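Course notes, part 3: The shape of the table

At a long table, people speak mostly to the person opposite. The two ends become places of power – think of a family dinner. At a round table everybody sees every face, and quiet members speak earlier.

Size matters also. When the table is too wide, people raise their voice and the talk becomes formal.

For next time: draw the table where you eat and mark who sits where. 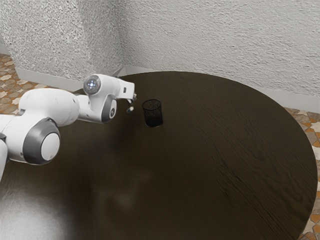 By Régis Coste, March

Comments

Ruoxi Jiang: Do we draw the chairs too?

Régis Coste: Yes, please – also the empty ones.

Meirion Maddocks: My grandmother always took the end near the stove.

© Triltard Evening School | Contact | Back to top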